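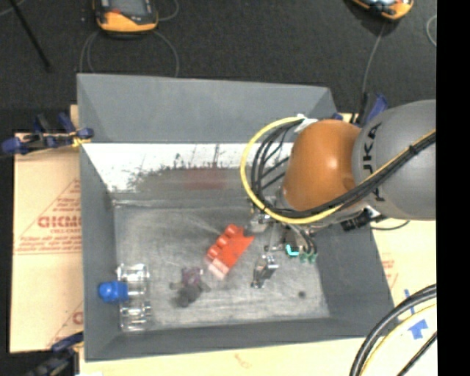 Does a second coat of hardwax oil keep water out of an ash tabletop any better than one coat does?
A little better in the first hour, and by the next morning I couldn't tell the boards apart.

May 2025, finishing notes, continued from the April pages

Went back to the Waruno oil. The can says two coats give "full protection against household spills" and I have read that sentence enough times to want to know what a household spill is. A glass of water wiped up right away? Bare wood survives that. A wet flowerpot left for a week is a different thing, and I doubt anything in a can that size survives it.

Setup. Ash offcuts from the same plank, planed, sanded to 150 and wiped with a dry rag. The first got one coat, the second got two with a day between them. A third stayed bare. All three cured on the rack over the sink bench for three weeks, longer than the can asks for. I didn't want to hear that I had rushed it.

Humidity in the room was almost 70 percent for a good part of that time, which I don't love. The Jundeck logger took 3,234 readings over the cure and I looked through the plot once, quickly. It climbs every night and drops when the heater runs. I don't fully trust the logger either. It disagrees with the dial gauge by the door and I have no idea which is wrong. Probably both.

Water test. A spoonful of tap water on each board, inverted jar lid on top to slow evaporation, kitchen timer.

Ten minutes: bare board dark right away. One coat, faint ring if I tilt it to the window. Two coats, nothing.

One hour: one coat has a clear ring. Two coats has a fainter one. This is the difference the can is selling.

Overnight: rings on both, same darkness to my eye, grain raised on both. I could feel it with a fingernail. I shuffled them on the bench and tried to pick the two-coat board with the labels face down. Wrong the first time, right the second. So, a coin toss.

Coffee was more or less the same story with a browner ring. Red wine left a purple gray mark on both that didn't sand out at 220. It did go at 120, after which there is no finish left to talk about.

Linnea Lunde read the above and wrote in the margin that three weeks isn't a full cure at that humidity and that I should repeat it with boards kept in the warm room. Fair point. I'll do it, but I'd like to note that every bad result with this kind of oil gets the same answer. It wasn't cured, or it was put on too thick, or too thin, or the wood was sanded too fine. At some point the oil has to take some of the blame. If it needs a dry room, a month and a perfect hand, then the can should say that in letters as big as the ones it uses for "easy."

She also says the Tindska hardener fixes all this. Maybe. The only comparison I've found is on the maker's own page, with no bare control board and no mention of how long the water sat. I'm not buying a bottle on that. If someone has an open one I'll use it.

Things wrong with my own test, before anybody else lists them:
One plank. Ash varies a lot and this piece had wide rings on one side. The two-coat board came from the denser end, so if anything it had an advantage.
One person judging rings by eye, and that person had already made up his mind.
The spoonful wasn't weighed.
I buffed the first coat harder than I usually would on a real job.

What I'd tell a customer today: one coat, buffed well, use coasters, re-oil when it looks thirsty. A second coat does look nicer. It evens out the dull patches near the end grain and I'd still put it on for that. I wouldn't charge for it as protection.

The Nam side table is due out before the next round of boards will be ready. It gets two coats for looks, and the care card needs changing. At the moment it says "water resistant," which I wrote myself, last year, with nothing to back it up. Cross that out and put "wipe spills promptly."

To do
Cut new boards from at least one other plank, mark which end is which
Weigh the water this time
Move the logger next to the dial gauge overnight and compare
Ask Linnea to do the blind sort, without me in the room
Rags: lay them flat outside to dry, the folded one on the bench felt warm on Saturday and I don't want to see that again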